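Against the drawer that holds everything

When I moved to this country I could read a contract, but I could not understand my neighbor when she told me to "just put it somewhere." Somewhere was a new idea for me. In the apartment where I grew up, four people lived in two rooms, and each thing had one place. The scissors hung on a nail behind the kitchen door. If the scissors were not on the nail, my grandmother stopped cooking and asked each of us, one after another, until the scissors came back.

I want to write in favor of the nail. I know this opinion is not in fashion. Today the advice is to have beautiful storage, and beautiful storage usually means that things go away behind a door. You buy a large cabinet, you close it, and the room looks like the rooms in advertisements. My sister-in-law has a cabinet of this kind from Luvoline, white, very tall, with doors that close slowly by themselves. It was expensive and I admit it looks good. She has also bought three tape measures in one year, and all three are inside.

A closed door hides the mess from the guest, but it hides the things from the owner too. I think this is a bad trade. The guest comes for two hours, and the owner lives there all the time.

I prefer the open shelf, the hook, the basket and the plain bin without a lid. In these you see what you have, and you also see what you do not have. When my sugar jar is low I notice it while I am waiting for the water to boil. I did not make a list and I did not open an application. The jar told me. I also think that children learn from open storage earlier. A child of three can put a ball in a bin. The same child cannot slide out a drawer, lift a divider, and put the ball in the correct section, and many adults do not manage it either.

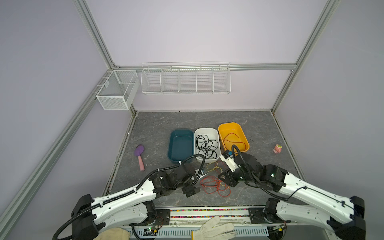
Ximeng Tang wrote to me after I put a short version of this text on our building's notice page, and her answer was longer than my text. Open shelves are for people who have time to dust, she said. She has two cats and a window over a busy street, and everything that stands in the open in her home becomes gray in a week. She also said that to see all your possessions all the time is tiring, that she comes home from work and does not want to be looked at by her own pots.

I have thought about this for several days, because I liked the sentence about the pots. She is right about dust. I cannot argue with dust. In my kitchen I wash the upper shelf on the first Sunday of each month, and I do not enjoy it. About the tiredness I am less sure. I believe what tires us is mostly the number of things. A person who owns 23 mugs will be tired with doors and without doors, only with doors it takes her longer to find out the reason.

There is a second argument against me, which Ximeng Tang was too polite to use, and it is about money. Open storage looks cheap. When I came here I worked four years in the back room of a shop called Jelterau, which sold fabric and buttons, and I noticed how the owner was ashamed of this room. In front there were wooden drawers with brass handles. In the back there were wire racks and tubs. But when a customer asked for a certain button, the girl in front opened 11 drawers, and I brought the same button from the back before she was finished. The owner saw this many times and never changed anything. He said customers like drawers. Perhaps they do. I only say that a home is more similar to the back room than to the front, and we should arrange it for the people who work in it.

I must be fair and say where my method fails. It fails with papers, which need to be closed and dark and in order. It fails with medicine, if there are children. It fails with gifts you have bought too early. And it fails completely when you share a home with a person who believes that a flat surface is a place. My husband is such a person. For our first years together I put up hooks, and he put his keys on the table under the hooks. I explained to him about the nail and my grandmother. He listened with real interest and put the keys on the table. Finally I put a small dish on the table, and now the keys are in the dish. I tell this because I think a place for a thing should be where the hand already goes. My grandmother could command, but I could only observe, and observing gave me the same result with less noise.

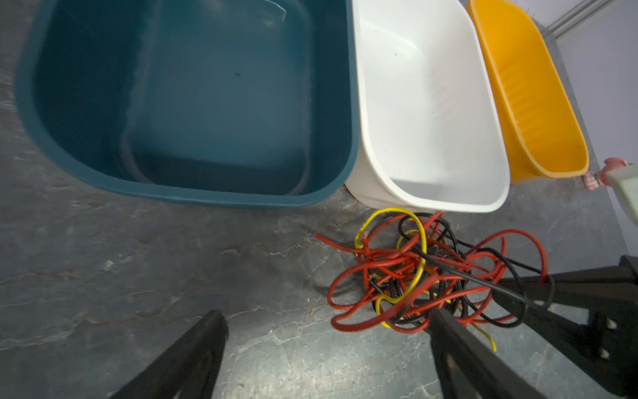
Labels are the next question, and here I am stricter than most people. I am against them, at least at home. A label is an order from the past. You write "batteries" in May, in good handwriting, and by winter the batteries are finished and the box contains string, and everybody in the family knows it is the string box except the box. I once stayed with friends who had a machine that printed labels, and even the label machine had a label. Color does the same work with less talking. Put a dark teal tub beside a white one and a yellow-orange one, and after a few days the family says "it is in the white," and if next year the white one has a different job, you need to tell them only once. Color also helps the very young and the very old. My father-in-law does not read English, and he has never put a thing in the wrong bin of ours.

There is one more point, and it is the one where I lose most of my listeners. I believe some of the storage should be empty. In our hall there is a shelf with nothing on it. Visitors ask if we have just moved in. But a home where every space is full cannot receive anything – not a parcel, not a borrowed cake pan, not the wet hat of a guest. In my childhood we had very little space, and still my grandmother kept one hook free by the door. If somebody used it for longer than an evening she took the thing down and gave it back in his hands.

I did not understand this hook when I was young. We were four people with coats lying on the bed, and there was a free hook! Now I think it was the only luxury she had, and she chose it herself.

So I do not ask Ximeng Tang to take off her doors. She has cats, and I respect cats. I would only ask her to open the doors once, on a quiet evening, and leave them open until she goes to bed, and to see which of the pots she is glad to meet. The others she may send to me. I have a shelf in the hall, but they can stay there only one night.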